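Clovard Releases Fold Planning Software for Robot Arms

IKIVSTEAD, August. Clovard has released Unska 9, its planning software for robots that handle cloth. The new version finds creases in the wrist camera view and chooses the grasp point from them. It was tested on 900 folds at our Ikivstead site.

"Cloth changes its shape with every touch, so the planner must look again each time," said Illia Didenko, head of perception.

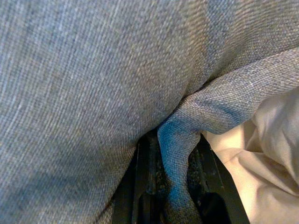 Grey-blue and cream-white cloth in close view from the wrist camera.

Unska 9 is available to present customers now.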